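Firnport Adult Learning Program
Progress Report to the Zistcombe Fund
Second reporting period, ending in May

Summary

The program continued to offer evening and weekend classes in reading, everyday math and job skills at its two sites, Firnport and Tanasarn. Enrollment for the period reached 2,456 learners, against 2,261 in the first period. Most of the increase came from Tanasarn, where the new bus timetable has made the 6:30 p.m. classes easier to reach. Spending remains within the approved budget, with one request for a transfer between lines set out under Finance.

Teaching and attendance

The reading classes were full at both sites for most of the period. Attendance in everyday math dropped in the weeks before the spring break and recovered afterward. Tutors report that learners who miss two sessions in a row are the least likely to return, and site staff now telephone them after the second absence. It is too early to say what effect the calls have had.

The revised workbook was printed in a run of 1,000 copies, of which 800 have been handed out. Tutors asked for larger type in the fractions unit and for more practice with pay slips. Both changes will be made before the next printing. The answer key for unit four contained two errors, and a correction sheet has been sent to all tutors.

Job skills

The job skills course was rewritten under the direction of Thongchai Bunnag, program manager. It now covers application letters, interviews, reading a work schedule and basic workplace safety. Learners asked for more time on interviews, and that unit has been extended from three sessions to five. A short unit on changing kinds of work was added at the end of the course. 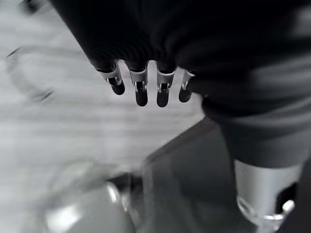 Learner records

The move to the Genero records system is complete at Firnport. Tanasarn is still keeping paper registers next to the new system while older entries are checked. The work is slower than planned - many of the early forms lack a start date - and we now expect to finish in the next period.

Finance

Printing costs were lower than planned and room rental at Tanasarn was higher. We request approval to move the unspent printing balance to the rental line. No increase in the total grant is requested.

Next period

- Print the corrected workbook
- Finish checking the Tanasarn records
- Open a second evening reading class at Firnport, subject to finding a tutor
- Send the full learner survey results to the Fund with the next report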